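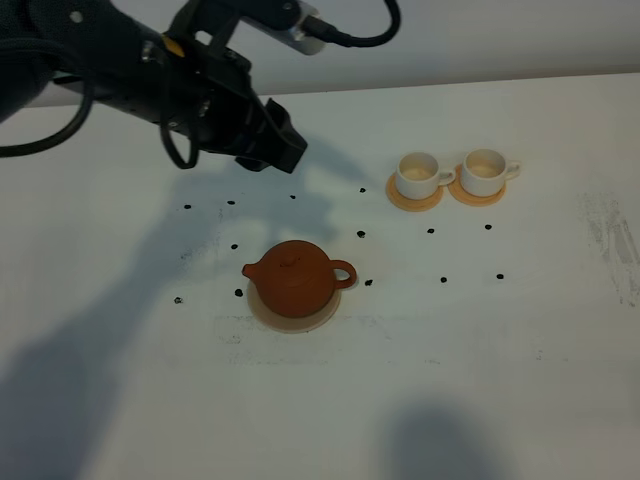
Dark, matte surfaces and a white tabletop.

Shiny and dull: how light bounces
Totemum Science Pages, sheet 946
For readers up to age 11

Light travels in straight lines until it meets something. When it does, some of it bounces off. This bouncing is called reflection. We see most things because light bounces off them and goes into our eyes.

Everything reflects some light, even a black coat or a lump of coal. So why can you see your face in a spoon but never in a brick?

Smooth surfaces
A mirror is very smooth. When light rays hit it side by side, they bounce off side by side as well. They stay in order, and the picture they carry stays in order too. Still water can do the same. If you throw a stone into a pond, the ripples tip the surface in different directions and your reflection breaks up.

Rough surfaces
Paper feels smooth to your fingers, but under a microscope it looks like a heap of tangled threads. Light rays hit the threads at different angles and bounce off in all directions. This is called scattering. Scattered light still lets you see the paper, but it cannot make a picture of your face.

Surfaces that scatter light are called dull, or matte. Chalk, felt and cardboard are all matte.

Glaze
Fired clay is usually matte. Potters can make it shiny by adding a glaze, a thin coating that melts in the kiln and sets like glass. The glaze fills in the tiny bumps. A pot left without glaze keeps the dull look of the clay. Polish on shoes and varnish on a floor work in a similar way – they fill the small gaps and leave a smoother top.

A small clay teapot with a smooth, matte surface, and white teacups on saucers:
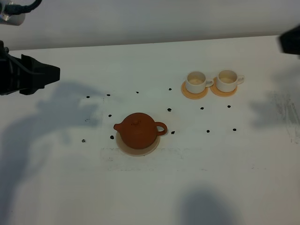 What about colour?
Shiny does not mean pale, and matte does not mean dark. White things reflect most of the light that reaches them. Black things soak up most of it, which is called absorbing. A black piano can be very shiny, and a white sheet of paper is matte.

Try it yourself
You will need 2 pieces of kitchen foil and a torch.
1. Keep one piece of foil flat. Crumple the other gently, then open it out.
2. Make the room dim and shine the torch on the flat foil. Look for the patch of light on the wall.
3. Do the same with the crumpled foil.
4. Draw what you saw each time.

Do not shine the torch into anyone's eyes.

Words to know
Absorb – to soak up
Matte – not shiny
Reflect – to bounce back
Scatter – to send off in many directions

Page last checked 14 Mar 2020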